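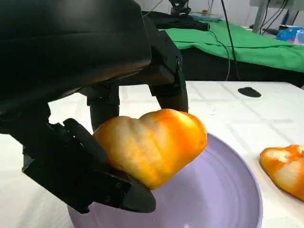
Freezing peppers without blanching
Home Kitchen > Storage and Preserving

pantry_row
We came home with a half bushel of bell peppers from the Mac Carthaigh farm stand and two people cannot eat that many. My mother always blanched everything before it went in the freezer. The extension leaflet I have says peppers don't need it. Who is right? I have a small chest freezer, and space is tight.

dunmore67
Skip the blanching. Wash, seed, cut in strips, freeze on a sheet pan for an hour or two, then bag. They go soft when thawed either way, so use them for cooking.

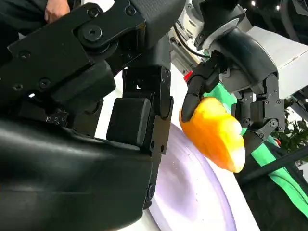
kettle_lid
I disagree on the sheet pan. It takes up a whole shelf and I never saw a difference. I put strips straight in quart bags, press them flat and break off what I need.

dunmore67
Flat bags work if the strips are dry. Mine weren't one September and I ended up with bricks.

Senico
Blanch halves if you plan to stuff them, two or three minutes. They bend and fit the containers better. For strips and dice I wouldn't bother.
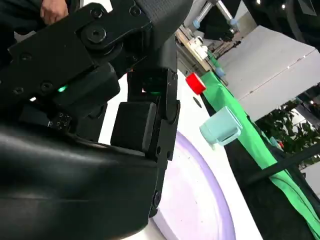
pantry_row
I wasn't planning on stuffed peppers but now I might do a few. How long do they keep? The leaflet says eight months and my sister says a year.

kettle_lid
A year is fine if the air is out. I have a Travosis vacuum sealer and last year's orange ones still taste like peppers.

oldgrange
A year is too long in my opinion. Safe to eat, yes, but the flavor drops off well before that and green ones turn bitter. I date the bags and try to finish by spring. Also, you don't need a vacuum sealer. A straw and a zip bag does most of it.

kettle_lid
I've done the straw. It does not do most of it.

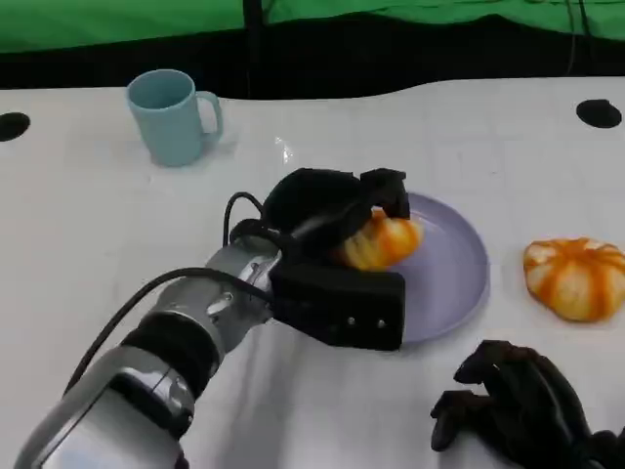 Senico
Double bag whatever you do, or the ice cream will taste of peppers.

pantry_row
Update: 60 halves blanched, the rest cut in strips and frozen on the pan. I did one flat bag kettle_lid's way to compare. Will post when I open them.

dunmore67
Dry them first?

pantry_row
Yes, on dish towels overnight in the fridge.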